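Write the stopping rule down before the arm moves

Most arguments about rules for robots are about the big machines, the ones behind fences in car plants. Those have thick standards and people paid to read them. I want to talk about the small arms that now sit on ordinary workbenches, in repair shops, colleges and the back rooms of firms with fewer staff than a bus has seats. They are sold as safe to stand beside, and mostly they are. The rules people keep for them are mostly in their heads.

I look after the bench at Dolcombe, where we have had an arm for nearly three years. When I started there the rules were a laminated sheet with 19 lines on it. It told you to wear closed shoes. It told you not to lean on the table. It didn't say who could restart the arm after a stop, or what had to be checked first. Setareh Ghorbani had worked at that bench longer than anyone and she knew, so people asked her. Then in December she was away for a fortnight, and we found four different ideas of what a restart involved.

One person pressed the button and carried on. Another cleared the table completely and began the whole job again. Both were sensible people, and both thought they were following the rule.

My view is that a bench like ours needs a short written rule for each moment when a person and the machine hand over to each other: starting, stopping, restarting, changing the fingers, and putting a new object in front of it. That makes five. Everything else can live in training, or in the manual.

The last of the five gets the least attention. People think of the arm as the thing to be careful about and forget that the risk changes with whatever it is picking up. A soft sponge is one case. A tool with a metal bit on the end is another, and a powered one has a switch that a finger could press.
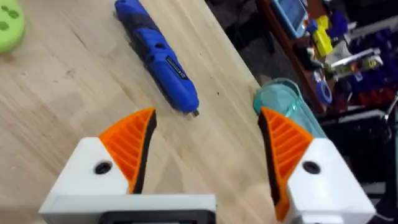
Our own rule now says that anything with a point, a blade or a battery is tried first at the slowest speed, with one person at the stop button and no hands over the table. It also says the bit comes out of a driver unless the job needs it in. Jamshid Mousavi thought this was fussy when I proposed it, and he still does. His case is that the arm's force limit is set low enough that it doesn't matter. I think a force limit is a statement about the arm. The point of a driver bit is very small, and a modest push behind a small point can still hurt.

He has a better argument on paperwork. At Cutden, where he worked before, every object had its own form, and people filled in the forms at the end of the day from memory. A rule that gets signed afterwards is worse than none, as it leaves a record of checks that weren't made. I agree with him there, and it is why I'd keep the list short and have no forms at all for the everyday items.

The fingers are the other weak spot. Ribbed pads that bend around an object are kind to whatever they hold, but they wear, and so do the strips that give them their grip. Ours are looked at before the first job each morning — by eye and with a thumb, arm powered down — and changed as a pair. I have visited places where the pads stay on until something gets dropped.

I am less sure about clutter. A strict reader would say the table should hold only what the job needs. But a lot of our work is teaching the arm to cope with tables as people keep them, so a bare one would defeat the purpose. We have settled on letting the table be untidy and keeping the floor around it clear. Comfort Boateng would like a line taped on the floor as well, and she may get it.

None of this needs to wait for a national standard. It takes an afternoon, a pen and the people who use the bench. Ask each of them separately what they do when the arm stops by itself, and write down the answers before anybody compares notes. Ours fitted on one side of paper, and it replaced the laminated sheet, apart from the line about shoes.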